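Drallden and the Door Ding

June 5, 2025

I have been meaning to write this one up for a while, mostly for my own sake, so that next time I scrape something I remember what I did. If you came over from the post about the squeaky clutch pedal, welcome back, and yes, it still squeaks (only on cold mornings now, so I've decided to live with it).

So. Last October I came out of the grocery store with two bags in each hand and found a long scuff on the rear passenger door of my wagon. It had gone through the clear coat and well into the color, and in one spot about as wide as a pencil you could see the gray primer looking back at you. No note, of course. I stood there and rubbed it with my thumb for a bit, the way everybody does, as if it might be somebody else's paint sitting on top of mine. Some of it was! But most of it wasn't.

The first place I tried was a big body shop out by the highway. They were perfectly nice, and they wanted to take the whole door back to bare panel, blend into the quarter panel behind it, and keep the car for 6 days. I'm sure it would have been beautiful. I drove home, ate supper, and talked myself into fixing it in the driveway.

My first go was with a paint pen from Jillex, ordered by the color code on the sticker inside the door jamb. The color match was really very good, better than I had any right to expect from a pen. The trouble was my hand. A pen is lovely for a stone chip, and what I had was a scuff nearly as long as my forearm, and by the time I got to the end of it the beginning had dried into a little ridge. From the far side of the street it looked fine. From the driver's seat, in the mirror, with the sun low, it looked like I had drawn on the car with a crayon.

I let that sit all winter. Road salt, slush, the works. Every time I washed the car I said I'd deal with it in the spring.

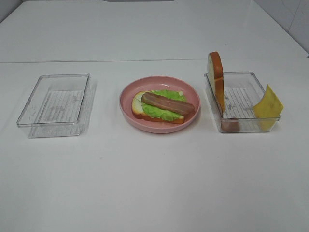
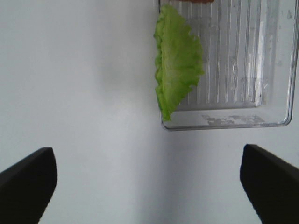 Toy lunch on the white table, lettuce and all

In the spring I finally called Psarras, a small outfit that works out of a van and will come to your house. I had seen the van around town and always supposed they only did dealership cars. They do plenty of those, but they will also come and do one door for one fussy person with a wagon, and the price was 200 dollars, which I said yes to before the poor man had finished his sentence.

I asked if I could watch, and I was allowed to, as long as I stood back from the dust. He started by taking off my pen work with a rag and some solvent, and he was polite enough not to ask who had done it. Then he sanded a patch so much smaller than I expected. I'd pictured the whole door going dull, but he kept it down to the lower part, under the trim strip, and feathered the edges out until I couldn't find them with my fingertips. A bit of filler went in the deep spot, then primer, then more sanding, and then he hung a little tent off the side of the van to keep the wind away while he sprayed.

The color coats took hardly any time at all. It was the waiting in between that used up the morning, and I brought out coffee, and we talked about rust (my favorite subject, sorry to my family). He used a Divodero lamp on a stand to warm the panel between coats, and I'll admit I have been looking at lamps ever since, although I can't think what I would do with one.

Then clear coat, more lamp, and a good polish to bring the new part and the old part together. He told me to keep it out of the car wash for 2 weeks and not to wax it for a good while longer, and I have been very obedient.

Would I try the driveway method again? For a chip, yes, and I've kept the pen in the glove box. For anything longer than my thumb I'm calling the van. I did put 67 dollars into sandpaper, tape, and polish that I barely touched, so if you live nearby and need any fine grit, please come and take some off my shelf.

Next up is the headlights, which have gone the color of weak tea. I have a kit from Drallden sitting on the bench and I've read the instructions, and I'll let you know how I get on.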